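Running a Small Moving Company Through a Strange Year
Dec 30, 2020

Zinash Lemma started Lowther Moving with one truck and a folding table for a desk.

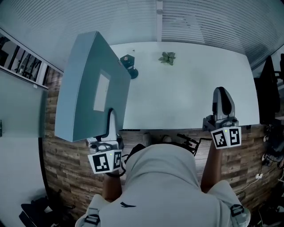 She had planned to open a second office in Flollstead in April. The lease was ready to sign. Then most of the spring bookings were called off within two weeks, and she let the office go.

"I had a calendar full of families and then I had a calendar full of cross-outs," Lemma says. "I spent a lot of mornings on the phone moving people to dates I wasn't sure we could keep."

Work came back in June, and it was different work. Before this year, most of her customers were moving from one part of Janside to another. Now they were leaving for smaller towns, often with a long drive at the end of it. The longest job of the year was 1,000 miles each way.

"Long jobs pay well but they tie up a truck," she says. "If it's gone four days, that's four days I can't do the little apartment moves, and those are what keep the lights on."

Feven Araya handles the bookings and the quotes. She joined in the fall of last year, after a long stretch in hotel reservations, and says the two jobs have a lot in common.

"People tell you they have a one-bedroom. Then you ask if there's a storage unit, and there's a storage unit – sometimes two," Araya says. "I ask everybody now. I ask about pianos too."

Quotes used to be done in person. Since the summer, customers have walked through their homes on a video call while Araya takes notes. She expects to keep doing it that way, except for big houses.

The company finished 74 moves in its busiest month. Lemma turned some customers away in August and still feels bad about it. She sent most of them to a competitor in Undel whose work she trusts.

Her advice to anyone moving this winter is short. Book on a weekday if you can, label the boxes on the side, and keep your medicine and chargers in the car with you.

As for Flollstead, she has looked at one other space there, a former print shop with a loading door in back. "The rent is fair," she says. "I'll call them in January."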